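Bring a Bowl, Take a Bowl

On Monday the kitchen corner at the Clumville community house starts its bowl exchange again. We did it in spring for the first time, and 52 bowls changed their owner, so Noémi Szabó and I agreed that one more round is a good idea.

The rules are simple. You bring a bowl you do not use any more, washed and without cracks, and you choose another one from the table. Soup bowls, salad bowls and mixing bowls are all welcome. Please leave plates and cups at home this time – we have still two boxes of them from the spring and no shelf where to put them.

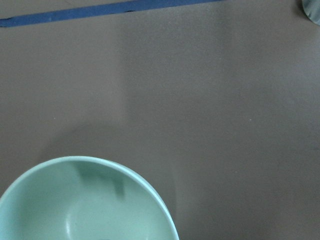 A mint-green bowl on the table. Photo: Dénes Juhász

I must confess that I have a weakness for plain bowls in light colors. A salad of cucumber and dill looks fresh in them, and also a simple yogurt with plums. My mother had only white ones with a gold line, and we were allowed to use them at Easter and for guests.

If your bowl has a sticker on the bottom, put a little cooking oil on it and wait 10 minutes. After this it comes off with a soft cloth. For old tea marks Etelka Tóth recommends baking soda with a few drops of water.

Doors open at 2 in the afternoon. Bowls that stay on the table at the end go to the Barta school kitchen. Questions please to Noémi at the front desk, or write to me.

Mariann Dudás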